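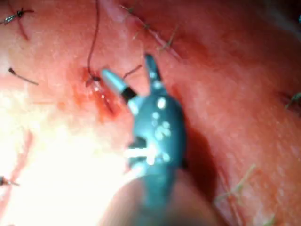 Cathal Quinlan wrote to me after my last post to ask whether the scrub nurses would end up with less to do or just with different things to do, and I've been carrying his question around the hospital ever since. I started a reply to him in November and it got so long that it's turned into a post (sorry, Cathal!).

I've worked in the operating rooms at Keogh for a long time, and when we began letting the robot place some of its own stitches, I worried mostly about my hands. Passing a needle driver to a surgeon at the right second is a skill, and I was proud of it. Well, I pass far fewer of them now. What I do is watch. A teal instrument, a thin dark thread, a row of knots along a seam, all of it up on the big screen, and I'm one of 2 people in the room who can say stop and have everything stop.

It's a strange kind of tired. My feet feel better and my eyes feel worse, and by four in the afternoon I want to look at a tree. Ultan Corrigan, our surgeon on most of these, told me he misses sewing and has started doing it at home on chicken thighs so his fingers don't forget. I laughed, and then I asked if I could come over and practice too.

The talk has changed as well. We used to chat through the closing, and now it's quiet, and the newer nurses learn less by overhearing. We've begun saying out loud what we're looking for, how tight the thread looks, whether the tissue is bunching up. It felt silly the first week or so. I'm going to ask for a proper hour of it on the training schedule, and Cathal, I'll write again when I hear back.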